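My table is small, white and always half covered in mail, so for years I set it by throwing forks at it and hoping. Then I hosted a November supper for the Lawal Street potluck and decided I wanted it to look like I'd tried (just a little!). This is the routine I use now, and it takes me 5 minutes once the dishes are out of the cupboard.

## Get everything out first

Wipe the table down and dry it. Then put every piece on it in any old order – plates, bowls, cups, silverware, the lot. I used to fetch things one at a time and I'd always end up walking back for a spoon while the soup went cold.

Don't worry about matching. My bright plates came from a Vatetti clearance shelf and the cups are from all over the place. What helps is having one color show up twice, so it looks like you meant it.

An orange plate and an orange bowl do that job nicely on a pale tabletop, and then the cups can be whatever you like, say one gray and one green. At this stage the knife and fork can lie at any angle they please.

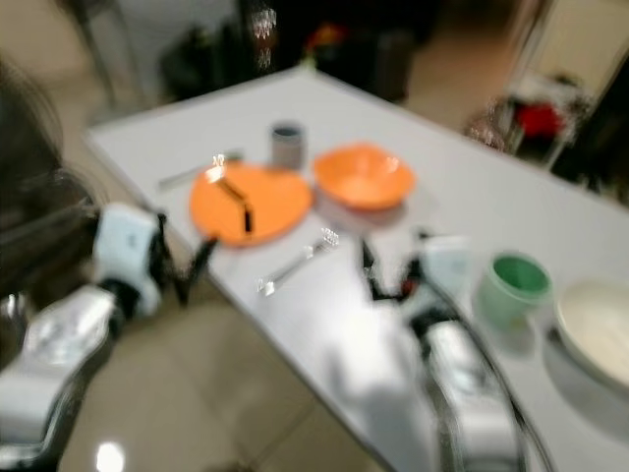

## Put the plate down and build out

1. Set the plate in front of the chair, a thumb's width in from the edge.
2. Fork on the left, tines up. Knife on the right with the blade facing the plate.
3. Bowl on top of the plate if you're starting with soup, or up to the left if it's for salad or bread.
4. Cup above the knife. If you're pouring two drinks, put the second one just behind it, a bit to the right.
5. Chopsticks, if you're using them, go straight across below the plate.

## Last look

Sit down in the chair! I mean it. Reach for the cup and see if your sleeve drags through the bowl. Mine did, every time, until I slid the bowl over two inches. Then light a candle if you have one, and go check on the rice.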